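3.2 Cloths left on the table

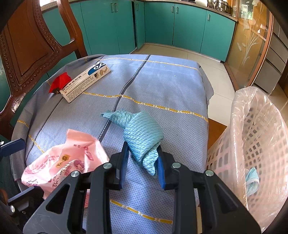

Household studies tend to treat the cleaning cloth as equipment. In the Relar diaries it behaves more like a lodger. Of 3,119 entries on table clearing, 164 mention a cloth put down "for a minute" and still there at the next meal - bunched up, as a rule, and in the company of the wrapping from something else.

Figure 2. Crumpled teal cloth with an opened pink package, on a patterned tablecloth.

We coded such cloths as "resting". Folding was rare, and most of it came from the Ndlovu subsample, whose members knew we were visiting.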